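The Demonstration Beat
February issue

Regular readers know I keep a short list of phrases that make me put my pen down. "It learns just by watching you" has been near the top for a while now. Venosgate, which sells teaching software for five-fingered robot hands, used a version of it four times in its latest mailing. So I spent part of the month reading the material, talking to people who do this work for a living, and trying to find out how much of the teaching is done by the robot and how much by whoever is standing next to it. 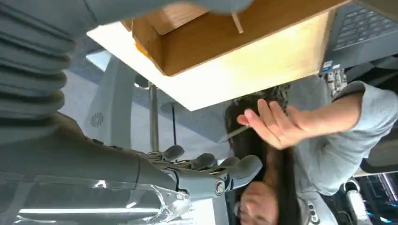
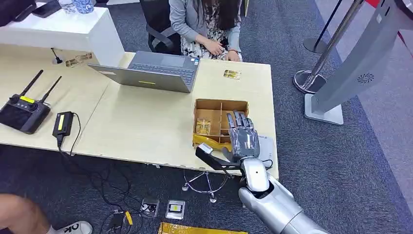 My complaint is with the word "demonstration." In the sales material it means a person does a job once or twice, naturally, and the machine picks it up. On the floor it means a person does the same job over and over, at a speed and in a manner that suits the hand, while somebody else decides which tries are good enough to keep. Consider what would be asked of a hand like the gray one reaching over that small cardboard tray. The tray has thin dividers, and there is a little clear bag with something yellow in it in the left compartment. You or I would pinch the bag by a corner without a thought. A person steering a robot hand from a distance has no feeling in the fingertips, so they go by eye, and clear plastic is miserable to judge by eye. Does the bag slide? Does it fold? Has the thumb caught the bag or the cardboard wall next to it? Every one of those small doubts ends up in the recording as a pause or a wobble, and the software will copy a pause just as faithfully as it copies a grasp.

I put this to Yolandi Le Roux, who ran operator training at Kollbridge for several years and now does it on contract. She didn't argue.

"You can tell who recorded a set by how the robot dithers," she told me. "I had one fellow who always backed off a little before he closed the hand. Nervous habit. We trained on his week and the robot backed off too, every time, over an empty table. It took us a good while to work out where it came from."

She was more generous about the method than I am. Her view is that steering by remote control is still the best way to get a many-fingered hand to do anything useful, and that the alternative, writing out every joint angle in code, is worse by a mile. I accept that. What I don't accept is the price list.

Venosgate's starter plan promises a working task from 50 demonstrations. I asked what "working" meant. After some back and forth I was told it meant the robot finished the task in testing "at a rate suitable for further development." I asked for the rate. I am still waiting for it, and I will print it if it comes.

Meanwhile, a reader who handles kitting for a parts supplier sent me her own log, with permission to use the figures but not the company name. Her team wanted a robot to move a bagged part out of a divided box and into a pouch. They recorded 192 tries over two weeks. After throwing out the ones where the bag was dropped, the hand hit the box, or the operator lost track of what they were doing, they had a little over half left. They trained on those. The robot then managed the job 9 times out of 13 with the box in its usual spot. When they slid the box a hand's width to the left, it went for the old spot and closed on air.

Now, 9 out of 13 isn't nothing. Five years ago I would have been impressed, and I'll admit I watched her clip twice. But 13 is a tiny test, and a person with a sore wrist and a bad attitude would have got all of them. Her manager wanted to know what the two weeks of labor had bought. She didn't have an answer she liked.

There is a second way of teaching that gets lumped in with the first, and the brochures blur the two on purpose, I think. In one, the operator sits or stands apart and drives the robot through gloves, a headset, a pair of handles or a smaller copy of the arm. In the other, someone takes hold of the arm itself and walks it through the motion while the motors go slack. The second is easy to learn and very good for big simple moves: reach over, lift, turn, set down. It falls apart with fingers. Try bending five of somebody else's fingers into a pinch with your own two hands while also holding up their elbow. You need three hands, and by the time you have recruited a helper you are blocking the cameras.

The cameras deserve a paragraph of their own. Most of these systems learn largely from what the cameras see, and whatever else happens to be in view goes in with it: sleeves, cables, a cup, someone's hair, the box lid that was open on Tuesday's recording and shut in the next one. People in the trade will tell you that clutter is good for the robot, that variety makes it sturdy. Perhaps it does, if you have enough of it and it varies in ways that matter. With a few dozen recordings, I suspect the robot is as likely to latch onto the cup as the bag. Le Roux said she once asked a client to change the desk around between sessions and the client refused, on the grounds that it would slow them down. It would have. They were paying by the hour.

Mavthorpe has taken a different line, and I want to give it fair space. Its people record fewer tries but make the operator fail on purpose: come in at a bad angle, miss, then recover. The idea is that a robot raised only on clean runs has no notion of what to do once it strays from them. This makes sense to me, and it is the first thing in this whole pile of reading that does. The company says the recoveries take longer to record than the task. It also says it charges more for them. Both of those sound believable, and I would sooner be told that than be told about watching and learning.

I have a few questions for anyone about to sign up for one of these plans. Ask them before the demo, since the demo is very well rehearsed.

How many recordings did the demo task take, including the ones that were thrown away? Salespeople tend to give you the kept number.

Who recorded them? If the answer is one person, ask what happens when that person leaves, or gets the flu, or turns out to be left-handed.

What happens if I move the box? Then move the box. Bring your own box if they'll let you.

Who decides that a try was good? I have seen this done by the operator, by an engineer looking at video the next day, and once by a checkbox that everybody ticked.

Can I keep the recordings if I cancel? Venosgate's terms say the recordings belong to the customer but the "derived models" do not. Read that part slowly. Your staff spend two weeks teaching a hand to pick up a bag, and when you stop paying, you own the home movies.

Nkuna, the smallest outfit I spoke to, lets customers keep both. It also told me flatly that it turns down any job involving thin clear bags at present, and suggested I call back next year. I have put it in the calendar.

A note on letters. Several of you wrote after the last issue to say I am too hard on remote control and that every tool looks clumsy at the start. One of you added that I used to say the same about barcode scanners, and that's true, I did. But a barcode scanner worked the first afternoon we had it and nobody had to spend two weeks showing it what a barcode was. If your shop has taught a robot hand a job that it now does daily, unattended, with the box in a slightly different place each time, I would like to visit. Send me the number of tries, kept and thrown away, and the name of whoever recorded them. I'll bring lunch for that person.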